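Curso de Coleccionismo de Papel Ilustrado
Escuela de Oficios del Libro de Troncoso
Apuntes de la unidad 4: Cómo leer y cómo escribir la ficha de venta de una lámina original
Jueves 5 de octubre

Estos apuntes acompañan la clase y no la sustituyen. Quien faltó a la unidad 3 (soportes y tintas) debe leerla primero, porque aquí uso las palabras «gramaje», «aguada» y «corrector» sin explicarlas otra vez.

1. De qué hablamos cuando decimos «original»

En el comercio de ilustración la palabra se usa con mucha libertad. Para este curso distinguimos cuatro cosas, y pido que en los ejercicios se respete esta distinción:

a) Original de trabajo. Es la hoja sobre la cual el dibujante y el entintador han trabajado con la mano. Suele tener restos de lápiz, correcciones en blanco, notas en los márgenes y a veces rótulos pegados.

b) Original de color. Una hoja aparte, con frecuencia una fotocopia coloreada a mano, que servía de guía para la imprenta. Tiene trabajo manual, pero las líneas son impresas. El vendedor serio lo dice en la primera frase.

c) Recreación. El mismo autor, u otro, vuelve a dibujar años después una página conocida. Puede ser muy bella y puede ser cara, pero no estuvo nunca en la imprenta.

d) Lámina firmada. Es una reproducción impresa con firma a mano. Lo único original en ella es la firma.

Un error que he visto muchas veces en las fichas de los alumnos es llamar «original» a lo que pertenece al grupo d. En una subasta esto es motivo suficiente para devolver la pieza.

2. Las partes de la ficha

La ficha que vamos a practicar tiene un orden fijo. En Kistton, la casa de subastas que nos cede los modelos, el orden es el siguiente: autoría, título de la serie y número de página, técnica, soporte, medidas, estado, procedencia, condiciones de envío. No es el único orden posible, pero conviene acostumbrarse a uno.

Autoría. Si la lámina la hicieron dos personas, se nombran las dos y se dice qué hizo cada una. «Lápiz de» y «tinta de» es la fórmula corriente. Cuando no se sabe quién entintó, se escribe «tinta sin atribuir» y no se adivina.

Técnica. Se nombra lo que se ve y lo que se ha comprobado con lupa. Si hay duda entre aguada y tinta diluida, se escribe «tinta con aguadas», que es más general y no compromete.

Medidas. Siempre dos: la de la hoja y la de la mancha (la zona dibujada). Se escribe primero el alto y después el ancho, en milímetros. En la pieza de práctica de la serie Wusgate la hoja mide 442 mm de alto. Muchos compradores extranjeros preguntan por las pulgadas; para ellos el formato más frecuente es el de 11 por 17, con el ancho delante, al contrario de nuestra costumbre. Tengan cuidado con este cambio de orden, pues produce reclamaciones.

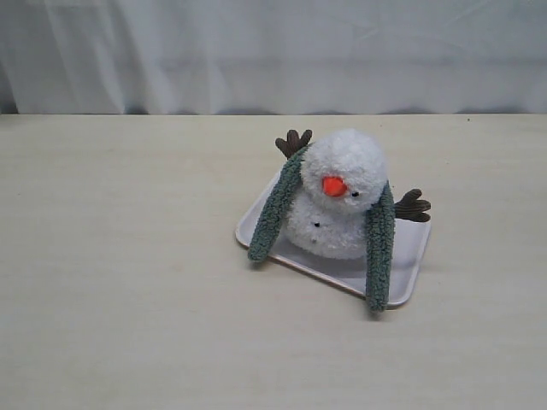 Muñeco de nieve de peluche sobre una bandeja rectangular.

3. El estado de conservación

Aquí es donde se gana o se pierde la confianza del comprador. Las expresiones «muy buen estado» y «estado acorde con su edad» dicen poco si no van seguidas de detalles. Propongo esta regla: por cada adjetivo, al menos un hecho.

Mal: «Página en estado excelente, ligeros signos de uso».

Mejor: «Página en buen estado. Esquina superior izquierda doblada, sin pérdida de papel. Cinta adhesiva amarillenta en el margen inferior, fuera de la mancha. Un bocadillo repegado en la viñeta tres».

La segunda redacción parece que perjudica la venta. Mi experiencia es la contraria: el comprador que sabe lo que recibe no devuelve. En la feria de Josville escuché a un librero decir que el mejor adjetivo es una fotografía del reverso, y desde entonces lo repito en todas las clases.

Vocabulario que deben dominar para el ejercicio:

Oxidación: puntos o manchas marrones en el papel.
Desvaído: dicho del rotulador que ha perdido intensidad por la luz.
Repegado: rótulo o parche que se ha despegado y vuelto a fijar.
Corrección: zona cubierta con blanco opaco. En un original de trabajo no es un defecto — al contrario, muchos coleccionistas la buscan.
Azul no reproducible: lápiz azul claro del dibujo previo, que la cámara de la imprenta no recogía.
Ondulación: deformación de la hoja por humedad o por haber estado mal enmarcada.

4. Procedencia

Es la historia de los dueños de la pieza. No hace falta que sea larga, pero debe ser verdadera y, si es posible, documentada. Una factura antigua, una carta del autor o el número de lote de un catálogo son documentos válidos. «Procede de una colección particular» es correcto cuando el dueño desea discreción, pero no añade valor y no se debe presentar como si lo añadiera.

En el modelo que repartí en clase, la página figura como lote 126 de un catálogo de Kistton. Comprueben que el número del catálogo y el de la etiqueta del reverso coinciden. Si no coinciden, se escribe en la ficha.

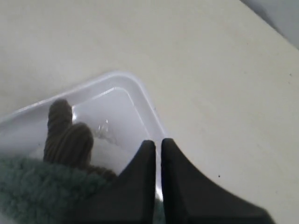 5. El envío

La frase sobre el envío forma parte de la ficha, aunque muchos la traten como un añadido. Debe decir tres cosas: si la hoja viaja plana o enrollada, cómo va protegida y quién paga el seguro.

Una lámina en cartulina gruesa no se enrolla nunca. Se coloca en una funda de poliéster, entre dos planchas rígidas que la superen por los cuatro lados, y las planchas se unen con cinta sin que la cinta toque la funda. En papel fino se acepta el tubo, si es ancho, pero yo no lo recomiendo para piezas con rótulos pegados.

Eviten las promesas de plazo. «Envío rápido» es una opinión; «sale del taller dentro de dos días hábiles» es un compromiso que se puede cumplir.

6. Ejercicio para entregar

Redacten una ficha completa de una de las láminas de práctica de la carpeta Wusgate. Extensión máxima: 17 líneas, sin contar el título. Se puede elegir cualquier hoja menos la portada, que usaremos en la unidad 5.

Se valorará:
que el tipo de original esté bien identificado;
que las medidas estén en el orden acordado;
que no haya adjetivos de estado sin un hecho detrás;
que la frase del envío sea concreta.

No se valorará el entusiasmo. Palabras como «espectacular» o «irrepetible» se admiten una sola vez, en el título, y solo si el alumno puede defenderlas delante del grupo.

La entrega es en papel, al comienzo de la primera clase de noviembre. Traigan también el borrador a mano, con las tachaduras.

Lectura para la próxima unidad: el capítulo sobre portadas y páginas interiores, con el cuadro de precios comparados del final.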